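Bottle arm at the Zotilham shared shop is finally picking things up

Posted Dec 16, 2024

Quick update for everyone who keeps asking me at the coffee pot how the arm is coming along. It's coming along! After a whole fall of me saying "next week, I promise," the thing we've been building on the back bench in Zotilham can close on a bottle and hang on to it. I'm more excited about this than I probably should be, so bear with me.

For those who missed the earlier posts, this started in September when a few of us got to talking about what a homemade arm would be good for. Somebody wanted it to sort screws (no thank you). Somebody else wanted it to hand out tools. I wanted it to deal with bottles and jars, mostly for selfish reasons. I have a cousin whose hands give her trouble, and every time I visit I end up moving her heavy laundry and cleaning bottles from one shelf to another. So bottles won, and the project got the name Betport, which was a typo in the first email and never got fixed.

The frame went together fast. We had leftover aluminum from the old router table, and the joints came out of a kit that one member had bought and never opened. The wiring took a lot longer. I'd like to say I did it neatly, but if you've looked under the bench lately you know better. There's a label on every cable now, at least, and the power switch is on the outside where you can reach it without leaning over the arm. Please use it! Two people have unplugged the whole strip instead and taken the laser cutter's fan down with it.

Then came the fingers, which ate up most of the budget and all of my patience. Our first pair was flat and hard, and it did fine with wood blocks and cardboard boxes. Anything slick just squirted out. We tried rubber bands, then bits of bike tube, then some drawer liner glued on in strips (it looked awful and lasted one evening). The ribbed ones we've got on there now are soft enough to give a little when they press on something, and what a difference. I changed nothing else that night and it went from dropping nearly everything to dropping hardly anything.

The whole job so far has come to 940 dollars, with a cap of 1000 that we all agreed on at the start. So we've got 60 left, and I have already been told that I am not allowed to spend it on lights.
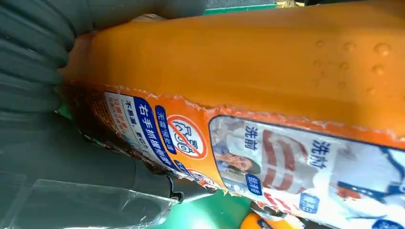 Grip strength is where I've spent my evenings lately. Too little and the bottle slides, too much and you dent it, and with some caps a good squeeze puts soap all over the bench. We've got it set up now so the fingers close slowly, feel for a bit of push back, and then go just a touch further. The code for that part is a rewrite of something called Wimen that one of our members put together for a different project, and it's short enough that you can read the whole thing over a sandwich. I've put a printed copy in the binder by the door. If you spot something dumb in there, write on it in pen, I won't be offended.

The start button is labeled Ok, by the way, because that was the only spare keycap in the drawer. New people keep asking me if they're supposed to press it to agree to something. You press it and the arm goes. Press it again and the arm stops where it is, which has saved me a few times already.

We had an open evening last week and 11 people came by to try it, including a couple of kids who were much better at it than I am. (They don't overthink the aim. They just go.) One of them asked why it can't twist a cap off, and I gave a long answer about wrist torque, and she said "so it can't yet," and I said right, it can't yet. That's now at the top of the list on the whiteboard.

A few other things on that list, in no special order. The base still wobbles when the arm is stretched all the way out, so I want to bolt it down through the bench top. I've asked if that's all right with the people who use that bench for sewing and I'm waiting to hear back. The elbow squeaks. The arm also goes back to its rest spot by the shortest path, and the shortest path happens to go through wherever you left your drink, so keep drinks on the other side until I've sorted that out. And I'd love to have a padded tray under the whole work area, if anybody has an old yoga mat they don't want.

What I need most is more stuff to pick up. Bring me your bottles! Big ones, small ones, odd shapes, handles, pumps, squeeze tops, whatever's under your sink. Full is fine so long as the cap is on tight. Glass I'd like to leave for later, when I trust the thing a bit more. There's a crate by the back bench, and if you want your bottle back put your name on it with tape, or I'll figure it's a gift and it'll end up in the shop's cleaning closet.

I'm usually in after supper, and you can run the arm yourself once you've had the short safety talk. It takes around five minutes and most of it is me telling you to keep your hair and sleeves out of the way. Sign up on the sheet next to the drill press. If the sheet's full, just come find me anyway, I'm never going to say no to showing this thing off.

The next build night will be after the holidays, and I'll post the date on the board by the door as soon as we know when the heat is getting fixed.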